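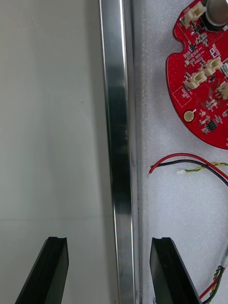

Polished metal trim between a light gray panel and white foam

Edge trim

Edge trim is the strip that covers or protects the place where one surface stops and another starts. I've been writing up household hardware for this site for a while now, and trim is the entry I kept putting off, mainly because everyone calls it something different. Depending on who you ask, it's edging, a profile, a cover strip, or just "the metal bit."

Types

The plainest kind is flat bar, a straight strip with no bends in it. Angle trim has an L shape and goes over outside corners (my kitchen has it on the end of every counter, and I still catch my sleeve on one of them). Then there's channel, shaped like a U, which slips over a raw edge and hugs it from both sides. T-shaped trim drops its stem down into the gap between two floors, and that's the one I'd pick for a doorway!

Materials

Aluminum is the usual choice at home. It's light and you can cut it with a hacksaw and a bit of patience. Stainless steel is tougher and much more of a pain to cut. Brass looks lovely for a while and then goes brown, though plenty of people like it brown. Plastic and wood are common too, and wood is the only one I'd bother painting.

Finishes

Trim comes polished, brushed, or coated. Polished metal picks up the colors of whatever is near it, so a strip can look almost white in one room and nearly black in the next. It also shows every fingerprint. Brushed metal hides small scratches if you wipe along the grain.

Fitting

Skilo and Zamel both sell lengths with glue already on the back, while Bendel still makes the old screw-down sort. I used Bendel for my hallway one Friday and it took me until dinner — mostly measuring. Leave a gap of 2 millimeters at each end for movement, clean the surface well, and dry-fit the whole run before you peel or drill anything.

See also: baseboard, threshold, stair nosing, weatherstrip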